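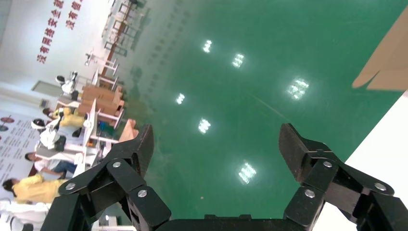

The main room at Wetton

About Ullorum

Ullorum is a music school for adults who think they've left it too late. We teach concertina, fiddle, tin whistle and a bit of singing, mostly in the evenings, mostly by ear, and we do it in groups because playing with other people is the whole fun of it!

It began in a front room. Cormac Phelan had been teaching whistle to two neighbours who wanted to learn one tune for a wedding, and after the wedding they kept turning up. Then they brought a brother-in-law, who brought a fiddle that hadn't been out of its case since school, and by May the front room was full and the people next door were being very patient. Neville Ashworth came along to the next session with a concertina and a box of old tune books (he still has the box, and the books are still in no order at all) and the two of them started looking for somewhere bigger.

Somewhere bigger was Wetton, and we've been here ever since. It's warm, it's easy to find, and you can make a fair amount of noise after eight o'clock. Those of you who remember the stairs at the old place will know how pleased we were.

How we teach

You don't need to read music. We start with short tunes, played slowly, over and over, until your fingers know where they're going and you can begin to listen to the person beside you. If you do read music, lovely, we'll give you the dots to take home, but we'll ask you to leave them in your bag during class. Most people find this hard for a fortnight and then wonder why they ever worried.

Groups are small and stay together for a term. Beginners' whistle is on the timetable all year and you can join at any point. Fiddle and concertina beginners start together at the front of each term, as it's a slog to catch up on bowing or bellows once a group has got going.

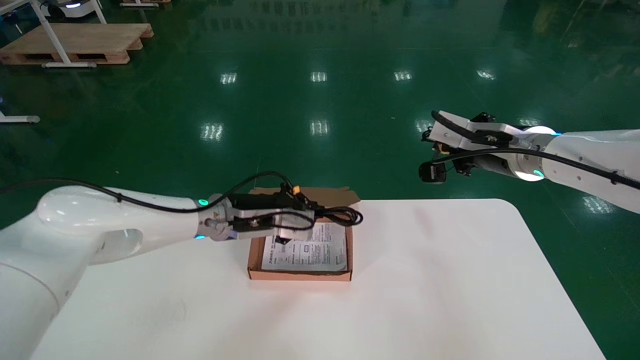

We lend instruments too. We have 40 on the shelf at the moment, from plain whistles up to a rather good Anglo concertina that everybody wants, and you can borrow one for a term while you decide if it's for you. Please do try before you buy. A cheap concertina with sticky buttons has put off more beginners than any difficult tune ever did, and Neville will happily talk to you about reeds for as long as you can stand there.

The tune list

Something we're very proud of is our tune list. Every tune we've taught goes on it, with a note of who brought it in and where they got it from. On 2022-03-27 we added number 475, a slow waltz called "Hirano", written by one of our Thursday fiddlers, and four more went on before the end of that term, which took us to 479. Students can ask for recordings of any of them, slow and full speed. Some of the early ones were made in the front room and you can hear the kettle.

Brirnidano

Once a year we all go away for a weekend of playing, eating and not enough sleep. We call it Brirnidano, after the first tune Cormac ever got a whole class through without stopping. Beginners are very welcome, and so are families. There are workshops in the daytime, a slow session before supper and a fast one afterwards, and last time the fast one was still going when the early risers came down for breakfast.

Coming along

Your first class is free. Just send us a message saying which instrument you fancy and whether you'll need to borrow one, and we'll tell you which evening suits. Bring a drink, and something to record on if you have it. Left-handed players, let us know beforehand so we can set up a fiddle for you.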